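Robotic order packing at Karnthorpe

Robotic order packing at Karnthorpe is the use of two-armed robots to put small household and grocery orders into baskets at the Karnthorpe depot, a workplace run by the home delivery firm Lirico. The robots work at ordinary tables alongside human packers, and the arrangement has become fairly well known in the delivery trade, less for the machines themselves (which are modest as such things go) than for what it has meant for the people who pack, check and carry the baskets. The system that steers the arms is called Cirnano. Packing of this sort brings together boxes, packets, jars and soft bags, and it is the mixture, as much as any one item, that makes the work difficult for a machine.

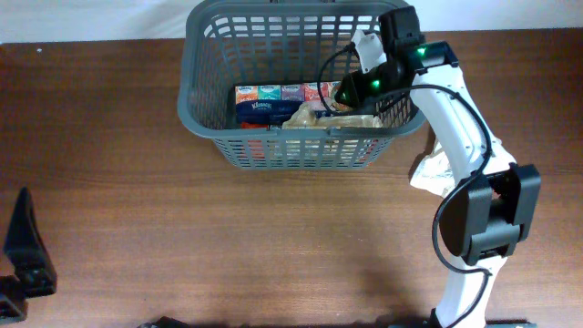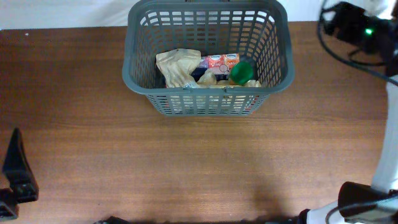
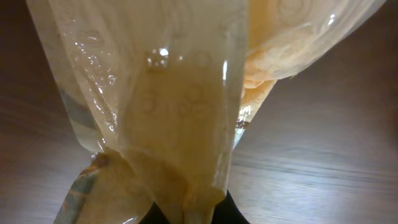
Slatted grey baskets are used at the packing tables; the last view has the basket empty, with goods to either side of it.

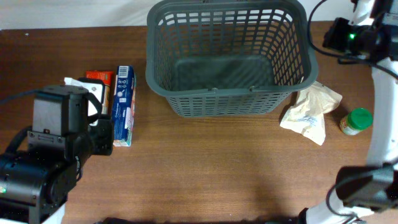 Background

Lirico opened the Karnthorpe depot as a wholly manual site, and for its first years every order was packed by hand. The baskets were filled at long benches, standing up, by people who worked from a printed slip and who became, by all accounts, extremely quick at it. A practised packer would look over a heap of shopping and know at a glance that the carton should go in first and the crisp little packets last, without being able to say quite how the decision was made.

The trouble was the length of the shift and the sameness of the movement. Reaching forward, turning the wrist and letting go is a small thing to do once, but sore shoulders and stiff hands were a regular complaint, and the depot found it hard to keep people through the winter months. The first robot table was set up in February, in a corner of the hall near the loading doors, and more were added once the early difficulties had been dealt with. The depot now employs 238 people, of whom 60 have been trained to look after the robot tables as part of their ordinary work.

How the work is arranged

Each robot table has a wooden top and a pair of arms, one on either side. The goods for an order are set out on the table and the basket is placed between the arms, towards the back. The arms then pick up the items one after another and lower them in. Cameras are fitted to the arms as well as above the table, so that the system has a close view of whatever the fingers are holding as well as a broader view of the whole job.

Boxes are the easiest things to handle, having flat sides and a shape that stays put. Jars come next, although one lying on its side may roll if it is nudged. Bags are by a long way the most awkward. A thin plastic bag folds, stretches and shines under the lights, and no two of them ever sit on the table in quite the same manner — a person simply takes hold of it wherever it seems strongest, but an arm must first find a place where there is enough material gathered together to grip. Paper bags are a little kinder, if only because they hold a crease.

A table attendant usually looks after several tables at once. The attendant brings the goods, takes away finished baskets and steps in when an arm has stopped and is waiting for help. A stopped arm is freed by hand, the item is put right, and the order carries on from there. On a good day the depot sends out 2000 baskets, counting those packed by people and those packed by the robots, and once they are on the trolleys there is no mark to tell one sort from the other.

Changes for staff

No packing jobs were ended when the tables came in, and Lirico gave a written promise to this effect before the first one was switched on. The jobs did alter, though, and it would be wrong to suppose that everybody welcomed it. Packers who had taken pride in their speed found themselves walking between tables and waiting on a machine slower than they were, and several asked to go back to the hand benches, which was allowed. Others were glad to give their wrists a rest and took to the new work with real enthusiasm.

A new grade of pay was agreed for attendants, after some months in which they had been doing the extra duties on the old rate. Training takes place during paid hours and covers the safe way to stop an arm, how to set out goods so that they can be reached, and how to report a recurring fault. The last of these has proved unexpectedly popular. Attendants know the stock far better than the engineers do, and a shared notebook of troublesome items, kept by the tea urn, grew to 268 entries before it was typed up and passed on.

The hall has also become quieter. The old benches were sociable places, with a good deal of talking across them, and some staff have said that they miss the company. Breaks are now taken together by table group, a change which the packers themselves asked for.

Criticism

Critics of the scheme have pointed out that the promise on jobs covers existing staff only, and says nothing of those who might have been hired later. There has been concern, too, about the cameras, which attendants feared would be used to judge their pace. Lirico agreed that recordings from the tables would be kept for work on the robots alone, and the wording was later added to the staff handbook.

Other sites

A second and smaller set of tables is planned for the Mofokeng depot, where the hand benches will be kept alongside them from the start.

This article was last revised on May 21, 2026.

See also

Order picking
Repetitive strain injury
Collaborative robot
Grocery delivery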